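Falling Back In: Return Behavior After an Expansion in a Small Online Role-Playing Game

Menaka Majumder, Tomás Antunes, Selvaraj Howlader
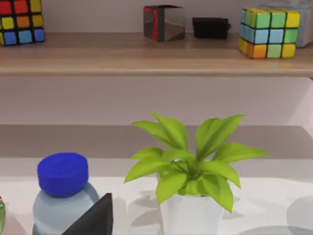 Figure 1. Objects on a wood-grain shelf in a computer-rendered scene, among them a puzzle cube with colored stickers and a reflective metallic cube.

4. RETURNING PLAYERS

4.1 Who came back

The launch month of an expansion is a wonderful time to study an online game. Old guild names light up again, the starter towns fill with people who have forgotten which key opens the map, and chat turns into one long reunion. Most earlier work in this area looks at very large games, where a single server can hold more players than the whole of Estuvari. We wanted to see what the same moment looks like in a small world, where people are likely to notice who is missing.

Our sample is made up of 534 accounts that had been idle before the expansion, Linlow, opened in May. Every account holder agreed to share play logs, and 96 of them also filled out the long survey described in Section 3. Of those, 29 sat down with us for an interview by voice chat, usually right after a play session and sometimes (to our delight) during one.

We had expected the new story content to do most of the work. It is good content! The Linlow marshes are full of side paths, the boat travel is a joy, and several players told us they had read every scrap of lore in the ferry houses before touching the main quest. Yet when we asked what had made them log in on the first evening, the answers went somewhere else. People talked about a message from an old group leader, or a healer who had promised to come back if the tank did. One player had reinstalled the game after hearing the login music in a friend's kitchen.

4.2 The role of old groups

The logs point the same way as the interviews. Returning players with at least one active contact on their friends list tended to stay past the first week, and they spread their time over more kinds of activity – fishing, crafting, the arena, even the much-mocked pet races. Players who came back with no active contacts mostly went straight through the main quest and then slowed down. We want to be careful with this pattern. A player who keeps a lively friends list may simply be someone who likes the game more to begin with, and our logs cannot pull those two things apart.

Still, the interviews add something the logs leave out. Tahsin Begum, who ran the interviews with the crafting guilds, found that many groups had stayed in touch the whole time through other games. A guild might spend a winter in Dokine, drift over to a strategy title, and then move back to Estuvari in a block when the expansion was announced. From the server's side these accounts look dead and then alive again. From the players' side the group never stopped playing together, and the game was just the room they happened to be in.

This fits nicely with Ormsby's idea of the "carried guild", which we introduced in Section 2. Marama Ormsby first used the term for raid teams, and we think it stretches well to casual groups of five or fewer. Small groups were in fact the ones who talked most warmly about the return. They had no raid calendar to fill and no ranks to hand out again, so they could pick a direction and walk.

4.3 Catching up

Linlow gives every returning player a set of level-ready gear and a guide character named Samir, who offers a short tour of changed systems. We had heard plenty of grumbling about Samir on the forums before the study began, and we were surprised by how much people liked him in practice. Players who took the tour said it saved them from asking basic questions in front of old friends. Several had skipped it on their main character and then quietly gone back to it on another one.

The gear was a harder sell. Long-time players missed the items they had earned, and a few wore the old armor anyway and took the beating that came with it. One of them described walking into the first marsh dungeon in a festival hat and being cheered by the whole party. Moments like this are easy to lose in a table of play hours, and they came up again and again when we asked people for their favorite memory of the month.

There was also real friction. Crafters found that their recipes now called for marsh reeds, which new players were selling at prices that seemed wild to anyone who remembered the old market. Groups with mixed levels had to choose between waiting for each other and splitting up. The groups that waited were more likely to be online together at the end of the month, although our sample of mixed groups is small and we make no strong claim here. We return to the reed market in Section 5, where the trade logs let us follow prices from one harbor to the next.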